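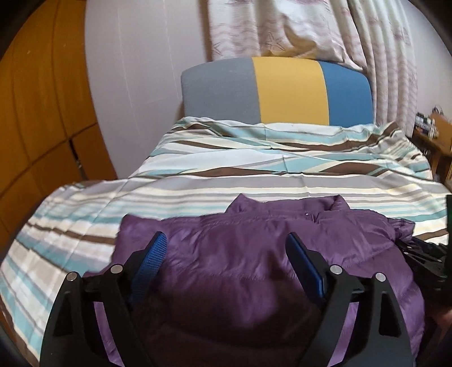

Upadhyay

False closure fault

A false closure fault is a grasping error in which a two-finger gripper records a completed grip on a garment when it holds only the outer layer, or only the air-filled part of a padded section. It is found mainly with quilted and down-filled clothing such as puffer jackets. The term comes from the fault log of the Raltano garment-handling project at Cilevstead, where the error was first treated as a class of its own. Earlier entries in the log had listed it under slips.

Cause

The Raltano controller judges closure from the finger opening and the motor current. On thin cloth the current rises sharply once the fingers meet, and the opening at that point is close to zero. A padded garment behaves differently. The current rises early and slowly while the filling is squeezed, and the fingers may stall with a wide gap still between the pads. The controller read this as a firm hold on a thick object and allowed the lift to begin. As air left the padding the grip force fell, and the garment dropped or was dragged.

Quilting seams add to the problem. A pad that closes across a seam holds two thicknesses of stitched cloth on one side and loose filling on the other, so the load on the finger is uneven. Ribbed pads reduce sliding over glossy shell fabric but do not prevent the fault, as the ribs grip the shell and the shell moves over the filling. Collars and the gathered ends of sleeves are less affected.

A second cause lay in the training data. Demonstrations were recorded with hand-held grippers, often on a made bed with the jacket laid over the cover. A person working this way feels the padding give and squeezes further without noticing. The recordings stored finger opening but not force, and the learned policy copied the opening at which the person first paused.

Patterned bedding was suspected for a time. Striped covers confuse some depth estimates, and a dark fold in a garment can be taken for a gap between it and the cover. Trials on a plain cover gave the same rate of false closure, and the idea was dropped.

Occurrence

In a review of 1932 recorded lifts, 191 were marked as false closures. Of these, 19 also involved the second gripper, which had pulled on the cloth before the first had a secure hold. Two-handed cases were rated as more serious, for a hand placed near the garment to straighten it could be struck when the cloth came free.

Detection and correction

The revised controller waits after the first stall and samples the motor current 256 times before it permits a lift. A falling current during this period is taken as a sign that the padding is still settling, and the fingers are closed again – at most three times. If the current has not levelled off by then, the attempt is abandoned and the fingers open fully.

Lifting is also split into two stages. The garment is raised slightly and held, and any change in finger opening returns it to the surface. This makes each lift slower, which was the main objection raised at the Pultidbridge site, where the old controller stayed in use for woven shirts and towels.

Safety

Operators are told to keep their hands clear of the garment from the first stall until the fingers have opened or the lift is complete. Under the original rules the restriction began only with the lift.

See also

Slip detection
Grip force control
Two-handed handling of cloth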